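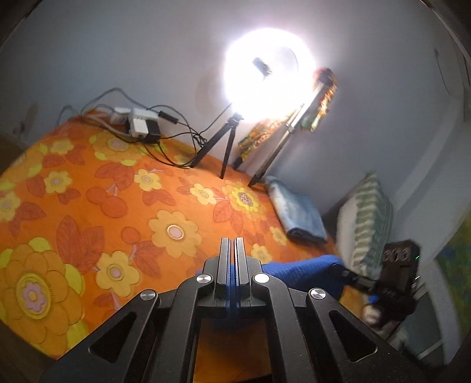

Linen Room Attendant, part time
Saturday, December 3, 2022
By Nuala Geraghty

Durar operates furnished short-stay rooms and handles its own bed linen. The company is hiring one attendant for bed making, linen changes and folding. The position reports to the housekeeping lead at the Pemis building.

Duties

Strip and remake beds between stays. Bed covers are printed cotton in several patterns, mostly large florals. The cover is laid with the pattern running toward the pillow end, smoothed from the center outward, and tucked on the wall side first. Fold spare covers in thirds, then in half, print side out, and shelve them by size.

Inspect each cover for stains, pulled threads and open seams. Faded covers go in the gray bin, torn covers in the mending basket. Record both on the linen sheet before the end of the shift. Mending is done by Illik and is not part of this job.

Hours and pay

Shifts are 5 hours, four days a week, starting at 10 a.m. Weekend work is required on alternate weeks. Pay is by the hour and is set at interview according to experience. Shoes and aprons are supplied. The first 12 shifts are paid training with a current attendant.

Requirements

Able to lift a full linen bag and to bend and reach for most of a shift. Able to read a room list and fill in a short written record. Previous hotel or laundry work is useful but not required. Applicants sensitive to detergent should say so when applying; an unscented product is available.

To apply

Send a one-page work history and the name of one reference to the Durar office, Ó Conaill House, second floor. Paper applications may be left at the front desk. Interviews take 40 minutes and include making up one double bed. Applicants from the October round need not reapply.

Last updated: see date at top of notice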